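We use cookies to remember your reading preferences. Accept | Settings

4.2 Care of the Zalau cell

The cell we called Zalau ran through July with very little fuss, and we would like to set down how it was kept that way, as readers of earlier drafts kindly asked. Before each block of 50 trials the arm was sent to its parking pose, well clear of the target object, and the joint offsets were read back and compared with the stored ones (Figure 6).

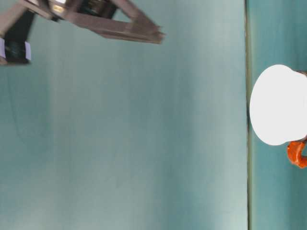 Figure 6a. Gripper at the upper left, with open tabletop between it and the white object.

Offsets that had drifted were corrected with the Savchuk routine, which is slow but — in our hands — very forgiving.
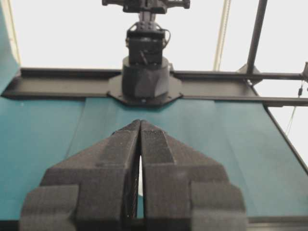
Finger alignment took more of our patience than anything else in the cell. We closed the gripper gently, checked the tips from the wrist camera, and loosened the finger screws if one side led the other. The base of the opposing arm, mounted on the black rail straight across the table, made a handy sighting mark for the line between the fingers. Of 141 checks, 92 needed no adjustment at all.
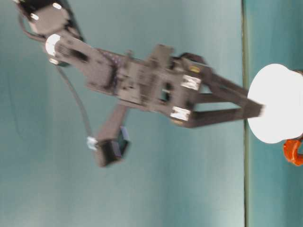
Figure 6b. Closed fingertips over the left part of the white object; the camera cable hangs in a loose arc.

We left that much slack in the cable on purpose, and we looked over its connector whenever the fingers were serviced.

6 shares | 0 comments

Related items
Takeo: notes on fingertip wear
Zomon: a parts list for small cells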